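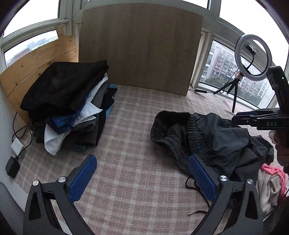 The window corner: a tidy-up in a few pictures

1 Oct 2021

Share 12 | 13 comments

Well, I've finally done the window corner! Those of you who've been reading since July will know I keep promising to sort it out and then writing about soup instead. It's the nicest spot in our place at Gistunano, all glazed in and bright, and for months it has been the spot where clean clothes go to wait. A shirt gets put down "just for now", then a jumper goes on top of it, and by the end of the week I'm pulling things out from the bottom of the heap and ironing them on the kitchen table five minutes before I leave.

So I gave it an afternoon, a pot of tea and the radio. I'm only putting up a small gallery this time (the last one had so many pictures that my sister's tablet gave up on it).

The pink checked cloth has stayed. I know a couple of you voted for something plainer, but I like it, it goes in the wash with everything else and it makes a grey morning a bit more cheerful. It did come from the market at Grernia, for whoever was asking, and no, I don't think they have any left. I smoothed it out twice while I was working and it still wrinkles over by the window, so I've stopped fussing.

The wood is still there too. The pale boards with the knots in them are pine and I'm very fond of how they go orange when light gets behind them. The big brown board is another matter. It blocks a good half of the view and it has been going to be a shelf ever since I brought it home from Holzer, the timber yard past the roundabout. It's got a couple of holes in it already, so I suppose I'm partway there. Suggestions welcome, as long as they don't need a saw.

Now, the folding. I do the dark things first because they're the bulky ones, and I fold them thick and don't worry about the corners. Anything with a white collar I try to keep near the outside of the pile so it doesn't get squashed flat, which works until I lean on it. Patterned things go in wherever they'll fit. My piles always lean! I have tried building them with the heavy stuff at the bottom like a sensible person, and then I find one more big black thing and up it goes on the top.

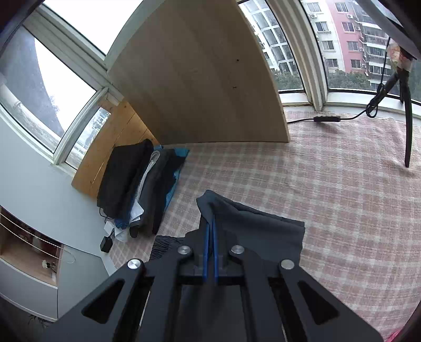

Anything with elastic in it is my weak point. You get the body of it lovely and straight, and then the gathered bit pulls itself back into a ruffle and the whole lot puffs up on one side. I used to fold the elastic inwards and hide it. Lately I've been leaving it at the end, where at least I can find it again, and giving the rest a fold or two over. If you've got a better way, please put it in the comments, I'm all ears.

Next job is the basket of odd socks, and after that the curtain fabric from Plurkirura that I've had rolled up in the hall since before the summer. I'll put pictures up when there's something worth looking at.

2,000 views | 12 likes | Share this gallery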